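A good magnifying glass asks very little of you. No batteries, no charging, no password. Pick it up, move it until the print jumps into focus, and off you go!

I rediscovered this at 65, when Meifang Kang brought one to our stamp table in Nolcombe and passed it along. I had been squinting at perforations for months. One look and I could see the tiny nick in a corner I would have sworn was perfect (I had paid for perfect, too). By the end of the evening Ruoxi Yin was reading the back of her watch and Mingxuan was studying his own thumbprint.

So I went home and emptied the drawers. Out came two forgotten magnifiers, one of them my mother's, and I've been using them on everything since: seed packets, moss, the weave of a dish towel, a beetle on the windowsill that turned out to be bronze and green.

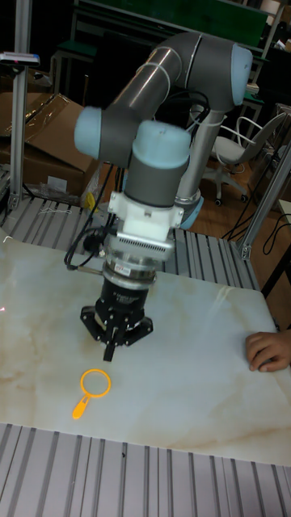 A short handle and a round rim: an orange-yellow magnifying glass on a marble-patterned sheet.

Shape matters more than I expected. A short handle suits close work, where your wrist is resting on the table anyway. A long one is lovely for maps, which you want to sweep across. Shuzhen Cui swears by a bright color, and I'm with her, having lost a clear one on a white tablecloth for roughly a week.

For care, blow the dust off first, then use a soft cloth and a drop of dish soap. Keep paper towels away from plastic lenses, and never leave any magnifier on a sunny sill, where it can scorch what's underneath.

Mine live in the pencil jar now. The beetle has been back twice, and in August I'm taking the smaller one to the tide pools.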